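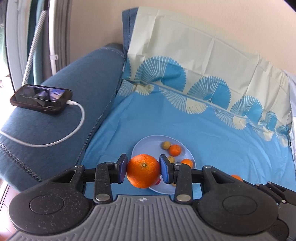

Citrus fruit with a pale blue plate

Lista Government Changes Service
From Skullport
Page updated 05/08/2026

Lista is a subscription reference service for people who need to know who holds office. It records appointments, resignations, dismissals and acting posts in 200 national and regional governments, and it sends an alert when an entry changes. Subscribers include newsrooms, libraries, trade offices and university departments.

What is covered

Heads of state, heads of government, deputy heads of government and all cabinet-level ministers are covered in every government on the list. Junior ministers are covered where the government publishes an official roster. Parliamentary speakers and chief justices were added in the last edition. Ambassadors, party officers and heads of state companies are not part of the service.

Each entry gives the name of the office holder in the local spelling and in a standard English spelling, the title of the office in both languages, the date of appointment, the date of swearing in if that is different, the party if there is one, and the name of the person who held the post before. A source line shows which official document or announcement the entry was taken from.

Resignations and acting ministers

Many subscribers ask how Lista handles a cabinet that has resigned but is still at work. The entry stays open and is marked Caretaker from the date the resignation is accepted. If the resignation has been offered and no decision has been announced, it is marked Offered. The entry closes when a successor takes office or when the same person is appointed again, in which case a new entry begins. We do not close an entry on the strength of press reports alone.

Acting ministers have their own entries. If one person holds two posts at the same time, both are listed and linked.

Alerts

Alerts go out by email as plain text. You can choose single countries, regions, or a type of office, such as all finance ministers. An alert is sent after an editor has checked the change against its source. A second editor reads every change to a head of government before it is released, so these may reach you a little later than a wire story does.

You can also take a daily summary instead of single alerts. It is sent on days with no changes too, with a line saying so.

Noiphan archive

Noiphan is the back file. It holds closed entries and lets you ask for the full cabinet of any listed government on a given day. Results can be saved as a spreadsheet or printed. Coverage goes back further for some governments than for others, and the start date is shown at the top of each country page. Gaps are marked Unknown. Corrections are added with the date they were made and the earlier reading is kept underneath.

Noiphan is included with the Desk and Site plans. It is not sold by itself.

Ander wall chart

Ander is a printed chart of cabinets for one region, folded or rolled. It shows office holders by portfolio, with a blank column for handwritten changes. A new printing comes out every September. Rolled charts ship in a tube and cannot be combined with other items in one parcel. When ordering, please give the region and state folded or rolled.

Plans

Single: 1 user, alerts for up to 3 countries, current entries only. $40 per month.
Desk: up to 3 users, alerts for all countries, Noiphan included. $200 per month.
Site: for libraries and larger offices, access by network address. Price on request.

Single and Desk plans are billed monthly and can be stopped at the end of any billing month. Site plans run for a year. Ander charts are charged separately on all plans.

What you need

Any current web browser will do. There is nothing to install. The spreadsheet files open in the usual office programs. If your mail system strips attachments, choose the setting Text Only, which puts the whole alert in the body of the message.

Using entries in your own work

Subscribers may quote single entries in articles, briefings and reports. A credit is welcome but not required. Copying whole country pages to a public website needs written permission. Teachers may print pages for a class.

Corrections

Use the Report link at the foot of each entry and attach the official source if you have it. Reports are read by Ljubica Papadopoulos, the corrections editor, and you will get a reply either way. Questions of spelling are settled by the standard list given in the Help section.

Orders and questions

New accounts can be opened from the Order page with a card. For invoices, purchase orders and Site plan prices, write to the Skullport sales desk and include your billing address and the number of users. Trial access to the Desk plan lasts 2 weeks and does not include spreadsheet downloads.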